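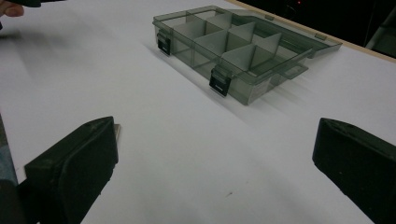
See-through gray box with dividers and black latches

Skin Grafts: How Doctors Patch a Person
Unska Kids' Body Pages, Number 27

If you rip your jeans, somebody can cut a patch from an old pair and sew it over the hole. If you badly damage your skin, a surgeon can do something close to that, and the old pair is also you.

The patch is called a skin graft. The doctor who puts it on is often a plastic surgeon, and we should deal with that name right away. Plastic surgeons do not put you together out of lunchbox lids. The word comes from the Greek plastikos, which has to do with molding and shaping, and people were using it long before there was any plastic to be confused by.

Why not wait for it to heal?

Most of the time, that's exactly what you do. Scrape your knee on the Hedlow playground and your skin gets to work on it without being asked. It builds a scab (please stop picking it) and grows new skin underneath.

Your skin has layers. The top one is the epidermis, the part you can see. It is thinner than you'd expect for something with such a big job. Under it is the dermis, where you'll find hair roots, sweat glands, nerves and tiny blood vessels. A scrape usually damages only the top, and there is plenty left below to make repairs with.

A deep burn is different. It can wreck both layers, hair roots and all. New skin then has to creep in from the edges, and if the hurt place is large, creeping takes far too long. Germs can get in, and water leaks out. The scar that forms may also pull tight, a nuisance on your back and a much bigger nuisance on your eyelid.

Where does the patch come from?

Usually from somewhere you won't miss it much. The thigh is popular.

For a big area, surgeons shave off a very thin sheet with a tool a bit like a fancy cheese slicer. The sheet has the epidermis and just part of the dermis. You are asleep for this, thanks to medicine called anesthesia, so you don't feel it being done. The place it came from, called the donor site, still has the bottoms of its hair roots, and new skin cells spread out from those. It heals like a large scrape and complains like one too.

For a small area on the face, surgeons often choose a thicker patch with the whole dermis included. Skin from behind the ear is a good match for color, and hardly anyone goes around inspecting the backs of ears. This time there's nothing left in the gap to grow new skin, so the surgeon stitches the edges together.
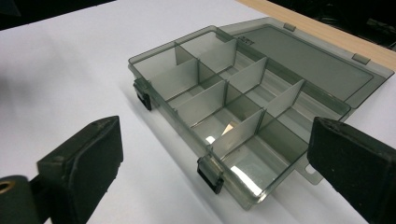
How does it stick?

Stitches, staples or a kind of medical glue hold the patch down at first. That's the easy part. The patch has been cut off from its blood supply, and skin without blood is in trouble.

For the first day or two, it soaks up what it needs from the wound underneath, the way a sponge would. Meanwhile, tiny blood vessels start linking up with the ones in the patch. When the blood is flowing, doctors say the graft has "taken." Until then it mustn't slide around, so the patient gets a snug bandage and is told to keep that part still. Telling a seven-year-old to keep still is a branch of medicine all its own.

Will it look the same as before?

Not quite. A graft can be lighter, darker, shinier or smoother than the skin next door. Some start out pink or purple and fade over many months. A thin graft may not grow hair or sweat the way it should, so it can need moisturizer and always needs protecting from the sun. Feeling comes back slowly, and sometimes only part of it does. It can itch as well – quite a lot.

Could my best friend give me some?

A kind thought, but your body would notice. It treats another person's skin as an intruder and gets rid of it after a while. Doctors do sometimes use donated skin as a temporary cover while they get the patient's own ready. Identical twins are the big exception, because their bodies usually can't tell the difference. Neither can their teachers.

Words to know

Dermis: the lower, thicker layer of skin.
Donor site: the place a graft is taken from.
Epidermis: the top layer.
Graft: a piece of living tissue moved to a new place.

Next on the Body Pages: Number 28, Why Noses Run.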